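Household chore automation

Household chore automation is the use of machines to carry out domestic work such as cleaning, laundry, cooking and putting things away. The term usually covers both single-purpose appliances and general-purpose robots with arms. Appliances that do one job in one place have been common in homes for decades. Machines that can move through an ordinary room and handle whatever they find there remain mostly at the research stage.

Background

The washing machine and the dishwasher took over the longest and heaviest parts of two chores, but left the loading, unloading, folding and shelving to people. Robot vacuum cleaners were the first mobile machines to be sold to households in large numbers. They work on a flat surface and don't need to pick anything up. Loose cords, socks and the thin legs of furniture still give many of them trouble.

Tidying is harder. A machine that tidies has to recognize an object, decide where it belongs, grasp it without damage and let go of it in the right spot. People do this with very little thought, and the steps are difficult to write down as rules.

Tidying and garment handling

Cloth is among the hardest materials for a robot. A shirt or a cap changes shape when it is touched, and the machine can't rely on a stored model of it the way it can with a mug or a box. Hanging things up adds a second problem, as the hook or peg is small and the object must be released at the right angle. A coat stand is also light compared with most furniture and may tip or turn if it is pushed.

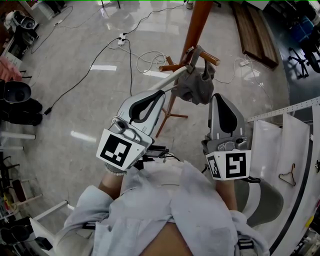 Folding has received more attention than hanging, in part because it can be done on a table under fixed cameras. The Nolex trials, led by Kaja Šimkus, compared the two directly using 167 household items. Towels and pillowcases gave the best results. Hats, belts and anything with a hood gave the worst, and the group reported that most failures came at the moment of release — the item was carried to the right place and then slid off.

Teaching methods

Early chore robots were programmed by hand for each task. Later work has relied on demonstration, in which a person performs the chore and the machine learns from the recording. The person may steer a robot arm from a distance, or may do the job directly with hand-held grippers. The second method is cheaper and can be used in any room, though the motions must then be carried over to a robot with a different reach and less sense of touch.

Magdy Benkirane has argued that cluttered rooms should be used for teaching from the start. In his view a machine trained only on clear floors learns habits that fail in a lived-in home. Deirdre Cullinane, who worked on the Flotanard kitchen project, took the opposite position and held that basic grasping should be reliable before clutter is added. Both approaches are in use.

Shop-floor chores

Shops and small workshops have similar needs: restocking, sweeping, hanging stock on rails and clearing benches. Conditions are somewhat easier than in homes, as the layout changes less often and staff are nearby to step in. At Pirkby, a clothing store run by Eoin Horgan, a wheeled robot was tested on returns from the fitting rooms over 20 evenings. It moved full rails well. It could not put garments back on hangers at a useful speed, and staff went on doing that part by hand.

Current status

As of 19th July, no general-purpose robot tested in the Manalastas home survey could complete all 4 of its set chores without help. The chores were clearing a table, loading a dishwasher, folding a basket of laundry and hanging up outdoor clothes. The best machine finished 3 of them and failed on the last. Daithí Hanrahan, who ran the survey, noted that it also took far longer than a person at every task. Cost, noise and safety around children and pets were left out of the scoring.

See also

Domestic robot
Learning from demonstration
Robot vacuum cleaner
Soft object manipulation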